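Tue 1 August

Back on the walnut ink. Lowri left me the second batch of husks from the Prothero orchard in a bucket by the sink, lid on, with a note saying "smells like a pond, good luck". She's right about the pond! I strained it through an old pillowcase and got a decent dark liquor out of it, much browner than the July lot, which went a sort of weak tea colour on the page and has been sulking in the cupboard ever since.

Weighed out 78 g of husk mush per jar this time and topped each one up to 571 ml, an awkward number I know, but that's where the line sits on the Jedden jars and I can't be bothered to mark new ones. Simmered jar A for the whole morning with the lid tilted. Jar B I left to soak cold (Kenneth swears by cold, says heat kills the red in it). Jar C is the same as A with a rusty nail in, mostly for fun.

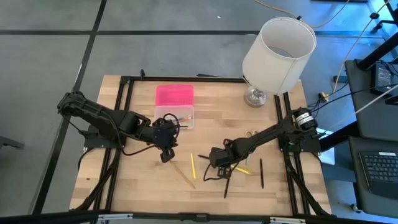 Swatches from A on the Dirnard cartridge paper are lovely, a warm brown with a bit of a grey edge where it pools. On the cheap sketchbook it feathers like mad, so it wants more gum. I'd put in half a teaspoon of gum arabic and I think it'll take double. Must remember to dissolve the gum in warm water first this time and not just chuck it in dry, because I spent ages chasing lumps round the jar with a fork.

B is paler, as I expected, but there is a reddish tinge if you hold it next to A by the window. So Kenneth may have a point. I'm not telling him till it's had a full week.

C went nearly black! Really good, but I'm a bit wary of it. Iron can eat into paper over the years and I don't want it in anything Lowri is binding. Fine for labels and for messing about. Keep it away from the good dip pens.

Still to do: clove oil in A and B before they grow fur like the last ones. Three drops each, I think, though my old notes say five and then have a question mark after it. Put a strip of each on the south windowsill, half covered with card, and look again when the next husks come in. Ask Lowri whether the Ullico bottles have all been used up, the little ones with the glass stoppers, as I'd like to put A in those.

Pillowcase is ruined. Hands also brown.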